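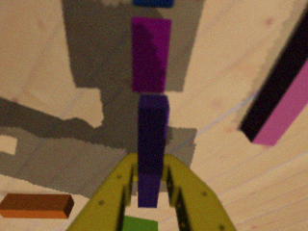 Pale wood top, thin seam lines, faint pinkish knots.

# Usness Lunch Room, Leditden: walk-through before July opening

Checked by: Shewit Woldemariam
Start 6:40 am, done a bit after 11. Kitchen staff came in partway through so some of the cooking line got looked at with burners on.

Key: **OK** = fine. **FIX** = do before opening. **WATCH** = look again next time. **N/C** = not checked, reason given.

## 1. Front door and entry

- [x] Door opens all the way, swings out. **OK**
- [x] Panic bar works with one hand. **OK.** Stiff on the left end. Works though.
- [ ] Door closer. **FIX.** Slams. Last foot of travel is way too fast, there's a screw on the side of the closer arm for this, quarter turn at a time.
- [ ] Entry mat. **FIX.** Corner curls up. Tape has been tried, tape is now also curling. New mat, heavier, rubber back.
- [x] Occupancy sign posted. **OK.** Says 148. Matches the letter in the office binder.
- [x] Threshold strip tight, no screws sticking up. **OK**
- [ ] Outside step light. **FIX.** Out. Fine in July at lunch, not fine for the evening rentals.

## 2. Exits and exit lights

- [x] Main exit clear
- [ ] Back exit clear. **FIX.** High chairs stacked in front of it again. Same note as last time. Please find them a home that isn't the back exit. The alcove by the coat hooks would take them all.
- [x] Side exit to patio, clear both sides. **OK.** Planter outside is close, leave it where it is and no closer.
- [x] Exit signs lit
- [ ] Battery backup on exit signs. **WATCH.** Held the test button on each. Hallway one came on dim. Not dead. Order a battery now and it'll be here when it goes.
- [x] No locks, hooks or chains on any exit during open hours. **OK**
- [x] Floor plan with exits posted by restrooms. **WATCH.** Shows the old counter. Still gets you out the right way but should be redrawn.

## 3. Fire

- [x] Extinguishers tagged and in date. Haslinger tags on all of them. **OK**
- [ ] Extinguisher by the dish area. **FIX.** Hung behind the apron rack. Couldn't see it from anywhere, I only found it from the list. Move aprons.
- [x] Wet chemical extinguisher at cooking line, gauge in green
- [x] Hood suppression tag in date. Haslinger again. Pull handle not blocked.
- [ ] Hood filters. **FIX.** Greasy, esp. the two over the fryer. Pull and wash. They were signed off as washed on the sheet, so either the sheet is ahead of itself or it's been a busy stretch.
- [ ] Grease cup under hood. **FIX.** Full. Empty it today please
- [x] Smoke alarms in dining area and hall, tested. Loud. Sorry to the office upstairs.
- [ ] Fire blanket. **FIX.** Box on the wall, box is empty.

## 4. Dining tables

Most of the time went here, there was a splinter complaint in spring and I wanted to do every top by hand. Run a bare hand with the grain, then across, then a dry cotton rag. Rag snags, mark it.

- [x] Tops, general. **OK.** Finish worn in the spots where plates go but no bare wood.
- [ ] Table 13. **FIX.** Splinter on the underside of the edge, window side. Rag caught it right away. Sand with the grain, wipe, coat of the food-safe finish. Out of use till then, I turned it to the wall and put a sign on it. Please don't turn it back.
- [x] Seams between planks. **OK / WATCH.** A seam you can see is fine. A seam you can get a fingernail into holds crumbs and that's a cleaning problem. Couple near the radiator are getting there. Will be better in summer and worse when the heat's back on.
- [x] Knots. **OK.** Pressed each one with a thumb, none loose.
- [ ] Legs and bolts. **FIX.** The long table rocks. It's not the floor, I moved it and it rocked there too. Bolt on one leg turns by hand. Lock washer.
- [x] Edges and corners rounded on the tables kids use. **OK**
- [ ] Folding tables, latches. **FIX.** One of the Dretier folders doesn't latch on the far side. Looks latched. Isn't. Push sideways and the leg walks in. Take it out of the stack, don't put it back in "for spare."
- [x] Gum. Yes. Scraped what I could.

**Cleaning note for the tops:** damp cloth, not soaking. Whoever is leaving wet towels flat on the tables overnight, that's where the cloudy patches come from. Sanitizer at 200 ppm on the strip, same as the kitchen, wipe and let air dry. Stronger isn't better, it strips the finish and then we're back to splinters.

## 5. Chairs and benches

- [x] Sat on every one. Yes really.
- [ ] Back rails. **FIX.** Loose rail on a few, all from the same batch. Marked with blue tape under the seat. Glue and clamp overnight, don't just whack it back in.
- [x] Bench by window, tight to the wall. **OK**
- [ ] Glides. **FIX.** Missing here and there, chairs scraping the floor. Buy the nail-on kind, the stick-on ones are gone in a week.
- [ ] High chair straps. **FIX.** One buckle cracked. Whole chair out of use until there's a new strap. Do not tie it.

## 6. Floor

- [x] Dining floor dry at start. **OK**
- [ ] Tile at kitchen doorway. **FIX.** Cracked and one corner lifts. Everyone carrying a tray goes over this. Top of my list after the fire stuff.
- [x] Wet floor signs, in hall closet. **OK.** Move one to the dish area, no one is walking to the closet mid spill.
- [x] Floor drain grate seated. **OK**
- [ ] Mats at dish area. **WATCH.** Holes clogged. Hose them outside, hang, don't lay back down wet.

## 7. Kitchen line

- [x] Burners light, flame blue. **OK**
- [x] Gas shutoff reachable and labeled. **OK**
- [x] Fryer, baffle between it and the open burner. **OK.** Don't take it off to clean and forget it, it was on the floor in spring.
- [ ] Oven door. **FIX.** Spring is tired. Drops the last few inches. Someone is going to get a forearm on it. Quote for new springs both sides plus labor came in at $900, seems high, I'd get another before saying yes. Meanwhile tell everyone and put a note at eye level.
- [x] Slicer guard on, unplugged when not in use. **OK**
- [x] Knives on the rack, none in the sink. **OK, thank you**
- [ ] Oven mitts. **FIX.** Two with holes. Threw them out myself.
- [x] Microwave door closes flush, seal clean. **OK**

## 8. Cold storage

- [x] Walk-in temp. **OK.** Log filled in, handwriting gets creative after the weekend.
- [x] Inside release on walk-in door works from inside with door shut. Tested with a person outside. **OK**
- [ ] Walk-in light guard. **FIX.** Cover missing off the bulb. Bare glass over open food.
- [ ] Reach-in gasket. **WATCH.** Slip of paper slides out at the bottom corner with the door shut. Clean it first, it may just be gunk.
- [x] Raw stuff below cooked. **OK**
- [ ] Dates on containers. **FIX.** Several with no date. If it has no date it goes.

## 9. Electrical

- [x] Panel clear in front. **OK**
- [ ] Panel labels. **FIX.** "Misc" is not a label. Neither is "other misc"
- [x] Outlets near sinks trip and reset. **OK**
- [ ] Extension cord behind the coffee station. **FIX.** Been there since before me I think. Runs under the rug. Needs a real outlet. Until there's one, at least get it out from under the rug today.
- [x] Cord on the mixer, no nicks. **OK**
- N/C: outlets behind the piano. Couldn't move it alone, wasn't going to try.

## 10. Restrooms

- [x] Grab bars, pulled hard on each. **OK**
- [x] Hot water not scalding. **OK**
- [ ] Changing table strap. **FIX.** Frayed.
- [x] Locks open from outside with a coin. **OK**
- [ ] Soap. **FIX.** Out in one. Filled while I was there but the spare jug is now empty, order more.

## 11. First aid and paperwork

- [ ] Kit stocked. **FIX.** No burn gel, no blue bandages, lots and lots of tiny gauze.
- [x] Emergency numbers posted by phone. **OK**
- [ ] Incident log. **WATCH.** Spring splinter isn't in it. I only know from the email. Small ones go in too.
- [x] Sanitizer test strips in date. **OK**
- [ ] Chemical sheets. **FIX.** The new degreaser isn't in the binder.

## Do first

1. Grease cup, hood filters
2. High chairs away from back exit
3. Cord out from under rug
4. Doorway tile
5. Fire blanket, and aprons off the extinguisher
6. Bad folding table out of the stack
7. Leg bolt on the long table, then the sanding on 13

Rest can go in any order as long as it's done before opening. Initial next to each one when it's acutally done, not when it's planned.

## Comments added after

Kitchen: grease cup emptied, filters soaking. Mitts on order.

Kitchen: can we keep one high chair near the back door, people ask for them.
*No. Alcove. S.W.*

Front: tried the closer screw, better, now it doesn't latch unless you pull it. Half a turn back?
*Eighth of a turn. Go slow. Will look at it when I come for the re-check.*

Front: which finish for table 13, there's two cans in the closet.
*The one with the white lid. Other one is for the outside bench and its not food safe. Write on the cans with a marker pls. Let it cure the full time on the label before anyone eats off it.*

Re-check: fix items only, plus the hallway exit sign. Leave the sheet on the office clipboard. S.W.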